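Soaked grains

Soaked grains are whole cereal grains left in water for several hours before cooking or eating. The practice is found in many home kitchens and is used with oats, barley, brown rice, rye, wheat and millet. Soaking shortens the cooking time of most whole grains and gives a softer texture. It is sometimes confused with sprouting, in which the grain is drained and kept damp until a shoot appears.

Method

Grains are rinsed, covered with cold water and left to stand, usually overnight. Barley and rye need the longest soak and may be left for 14 hours. Rolled oats are ready much sooner and are often soaked in milk or yoghurt instead of water. In warm weather the bowl is kept in the fridge to slow fermentation. The soaking water is normally poured away and the grains cooked in fresh water, although with oats the liquid is eaten as part of the dish.
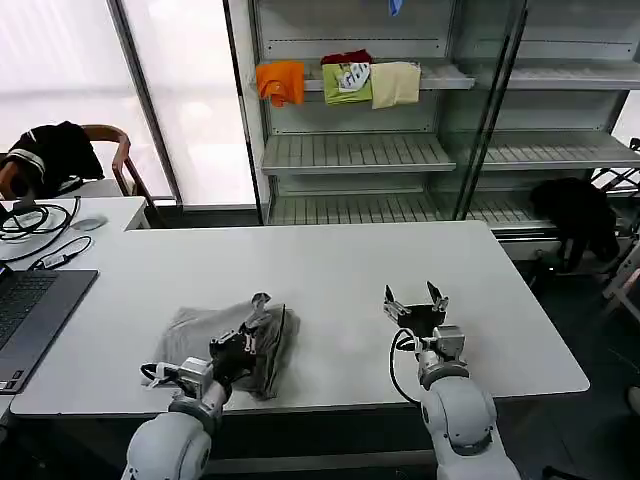 Some cooks add a spoonful of lemon juice, vinegar or live yoghurt. This makes the water slightly acidic and gives a mild sour taste. Salt is generally left until the cooking stage.

Nutrition

Whole grains supply starch, fibre, B vitamins and minerals including iron, zinc and magnesium. They also contain phytic acid, which binds to some of these minerals and reduces the amount the body can absorb. Soaking lowers the phytic acid content of many grains. The size of the effect depends on the grain, the temperature and the length of the soak, and oats change less than rye or wheat because they contain little of the enzyme that breaks phytic acid down, particularly after commercial heat treatment.

A small share of the water-soluble vitamins and minerals passes into the soaking water and is lost when it is thrown out. For people who eat a varied diet the overall difference is minor. Soaking doesn't remove gluten, and soaked wheat, barley and rye remain unsuitable for people with coeliac disease.

In her handbook The Plain Larder, the dietitian Zainab Yusuf recommends soaked grains mainly for convenience, and treats the mineral question as secondary. Hongjun Dai takes a stronger view in Grain and Water, arguing that soaking matters more where cereals make up most of the diet and meat is rarely eaten.

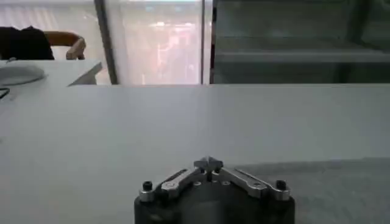
Robot gripper with metal finger linkages

Storage and safety

Drained grains keep in a covered container in the fridge for up to 3 days before cooking. Grains that smell unpleasant or feel slimy should be thrown away. Cooked rice needs particular care, as spores of Bacillus cereus can survive boiling, and it should be cooled quickly and chilled.

Commercial products

Ready-soaked grains are sold chilled or in vacuum pouches. Hisomeo sells a barley and rye mix, and Zaki makes a soaked oat pot in 6 flavours.

See also

Muesli
Porridge
Sprouted bread
Phytic acid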